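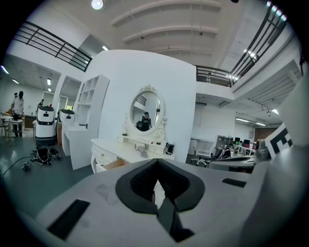

A reader of my last review wrote to me that a white dressing table with curved legs is a piece for one season, and after this you are tired of it. She had one from another shop and sold it in November. I thought about her letter for a long time, and so I waited with my own opinion until I had used the Montes vanity for 11 weeks.

First the facts. The Montes is sold by Orarby, and it came to us with Skedetport in 4 boxes. The mirror was packed alone, with thick foam on the corners, and it arrived without a scratch. One box was very heavy and I advise you to ask a second person for the stairs. The paper instructions are only drawings. They are good drawings, but the screws for the mirror supports and the screws for the legs look almost the same on paper, and I mixed them. I lost one evening with this.

The style is what the shops call French provincial. The mirror is oval, in a white carved frame with a crest on the top and scrolls on both sides. I was afraid that it would look too sweet for our place, where the walls are white and plain and the bookshelf is only square cubbies with no decoration. In the end I like it against the curved partition. White on white is quiet, and the carving gives the eye something to do.

Now the drawers. The fronts are white and the inside is a light wood color, left without paint. I prefer this. Painted drawers from my old table, a Tiltitz, became sticky in summer and every lipstick left a mark. In the Montes a mark can also happen, but it is easier to live with. The drawers are not deep. A hair dryer does not go in, or it goes in and then the drawer does not close. Brushes, combs, small jars and letters are no problem. The left drawer needed a little candle wax on the runner in the first week. It now opens well and it stays where you leave it.

The mirror is clear and does not make the face longer or wider. It is big enough to see the head and the shoulders when you sit. If you stand some steps behind, you see also your clothes, but not the shoes. Cleaning is the weak point. Dust likes the carved parts very much, and a cloth does not reach inside the scrolls. I use a dry paintbrush, a soft one, once a week.

The top is wide enough for daily things, if you are not a person who keeps everything outside. I keep very few things on it.

What I do not like: the price of delivery, which was 80 dollars and was shown only on the last page of the order. Also, the spare touch-up paint is not included, and Orarby wanted 32 dollars for a small bottle. For a white piece with so many edges, I think it should be in the box.

To the reader who sold hers I can say that I am not tired yet. Please ask me again after one winter. I would buy the Montes a second time, but I would read the order page more slowly.

June 2020

11 comments · 32 shares

We use cookies to remember your settings. By reading on you accept this. OK / More information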